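Chapter 6
Learning to Pack by Being Shown

If you have ever watched a small child help put the groceries away, you already know a good deal of what this chapter has to say. The child has seen you do it a hundred times, never read a rule about it, and still gets most things onto the right shelf. When something new turns up - a squashy bag, say, or a packet in a shape they haven't met - they slow down, try something that worked before, and look over at you to see how it went. We would like our robots to do much the same, and the method that gets us closest is called learning from demonstration.

In Chapter 5 we wrote down every motion by hand. That was fine as long as the parts were stiff, clean and always in the same place. Now we move on to the sort of thing you would find in anybody's kitchen drawer or toy box: pouches with drawstrings, flat packets, clear plastic bags that shine back at the camera and change shape every time a finger touches them. Writing rules for a crumpled bag is a long and rather sad business, and I say that having spent most of one winter at it.

Our main case will be the Bildale study, which you will meet again in Chapters 7 and 9. A person guided a pair of arms through sorting and packing jobs on an ordinary table, 162 times in all, and a program named Sanna was trained to copy what it saw. It was then tried on 653 fresh attempts, with the objects moved around between them. A second group at Wunness repeated the work with only 12 demonstrations per job, and the gap between the two results is, to my mind, the most useful thing in the whole story. Please don't skip ahead to it just yet!

Two arms bring their own puzzle, and it is worth having in your head before we start on the math. At any given moment one arm may be busy with a packet while the other has nothing in its fingers at all. Should the free arm hold still, get ready for the next object, or come over and lend a hand? The person giving the demonstration settles this without thinking, and so the answer is tucked away in the recordings, where Sanna has to dig it out. Keep an eye on both grippers as you read, the empty one as much as the full one.

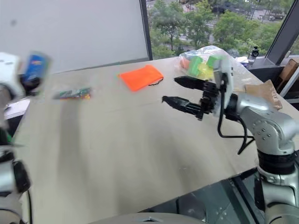

6.1 What Counts as a Demonstration

A demonstration is a record of two things kept side by side: what the robot could sense at each moment, and what it was made to do next.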